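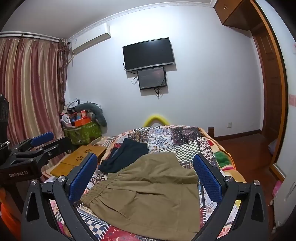

Dandau Patchwork Bedspread

If you have ever wanted one blanket that goes with every pillowcase you own, the Dandau is probably it. We started making these for Ulla Oksanen's guest room, and then her sister wanted one, and then the neighbors did, and by now we've sent out more than 1,000 of them (which still makes us a bit dizzy!).

The top is a real jumble of prints — checkerboards in green and white and in dark blue and white, floral medallions, paisleys, little moons and stars, plenty of red and navy to hold it all together. Urszula Jasińska lays out the squares for us and she likes a busy neighborhood, so please don't expect two Dandaus to match.

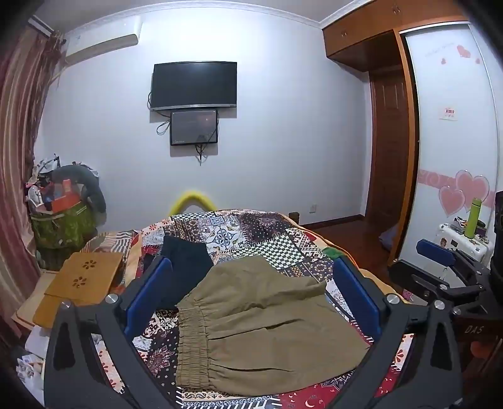

A bedspread like this earns its keep in the daytime too. Ours is where the laundry gets folded, where the suitcase gets packed, and where tomorrow's pants wait overnight, and all those colors are very forgiving of a bit of lint or a dropped cracker. Plain khaki or black clothes show up nicely against it, so you won't lose a sock.

Wash it cool at 30 degrees Celsius with like colors and hang it over a line or a railing. It will feel a little stiff the first week or so and then soften up.

Item number: 427
Fits: double bed, with some overhang
Delivery: 10 working days
Repairs: send it back to Lehtinen, attention Arvo Koivisto, with a note pinned to the worn square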